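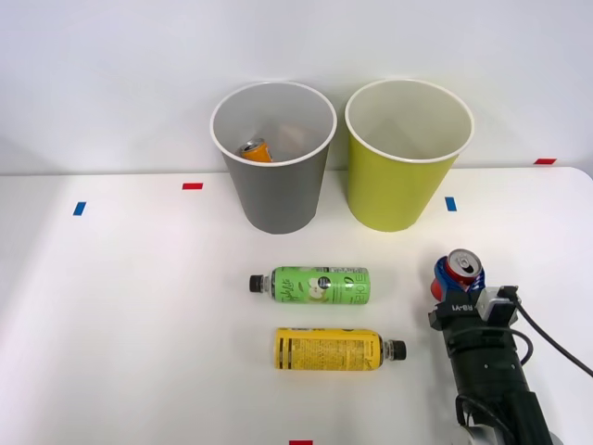 Figure 2. Tabletop layout with the gray and yellow-green cups, one can placed, two bottles lying in front.

3.2 Materials and the matter of the cups

The tidying task used things that most adults have handled without instruction: drink cans, plastic drink bottles, and paper cups to put them in. We chose cups over proper recycling bins after a pilot at the Stomden office, where the bins came with printed signs and participants spent more time reading the signs than sorting. Several read them twice. One asked whether there would be a test.

A paper cup carries no such authority. It has a rim and an opening, and it makes no claim about what belongs inside it. Participants were told that one color was for cans and the other for bottles, and were then left to get on with it. The pairing of color and category was swapped between sessions. Figure 2 shows the layout with the can in the gray cup and the two bottles on their sides, parallel, with their caps pointing in opposite directions.

Cap direction deserves a word, as it took up a good deal of our January. In the early sessions all bottles were laid with their caps to the left, and participants picked them up with the bored competence of people unloading a dishwasher. Agnes Viklund suggested reversing one of the pair. A bottle that points the wrong way has to be turned before it goes in, if the person cares which end goes in first, and whether people care was something we wanted to know. They do, it seems, but only for the first few bottles. After that the bottle goes in whichever way it happens to be facing, and the person's expression suggests that this was the plan all along.

Strips of red and blue tape on the tabletop served as position marks. We did not mention them to participants, who were free to give them any meaning they liked and often did. A recurring theory held that red meant stop. Others took the blue strips for the edges of a permitted zone and reached around them with some delicacy. We kept the tape in place throughout and recorded these theories in the session notes under the heading "Jomen," a name inherited from an older coding sheet whose origin is lost.

3.3 Procedure

A total of 30 participants took part, each seated at the table for a single session. The items were laid out before the participant came in, and the instruction was read aloud from a card: "Please put these away." No time limit was given. Those who asked what "away" meant were read the card again, a reply that satisfied no one but was at least consistent.

Between layouts the participant waited in the corridor. We had hoped this would be a neutral interval. The corridor, however, contains the building's real recycling station, a three-door Björklund cabinet of considerable complexity, and several participants came back visibly changed by it. Sessions run on a Sunday, when the cabinet was locked, did not differ in any way we could detect.

3.4 Coding of placements

We logged 686 placements. Each was coded for item type, cup, and final posture, meaning how the item came to rest: upright, tipped against the wall of the cup, or balanced on the rim in a manner that invited comment. The can in Figure 2 would be coded as tipped. It sits at an angle in the gray cup with its silver top toward the upper left, and under our scheme it counts as put away.

This last decision was not unanimous. Tidudska, the coding manual we started from, treats a tilted object as "provisionally stored," a category that in our hands filled up at alarming speed. Of all placements, 301 ended upright and 359 tipped. The remaining 26 were rim cases, and these consumed more coder time than the rest put together. We dropped the provisional category once it became clear that more than half of the data would be living in it.

Participants themselves showed little interest in the distinction. Asked afterward whether they had tidied the table, nearly all said yes, including those whose last bottle was still leaning out of its cup like a passenger looking for the right stop. Two went back and straightened things on being asked. We coded these corrections separately — the question had plainly been heard as an accusation — and left them out of the analysis in Section 4.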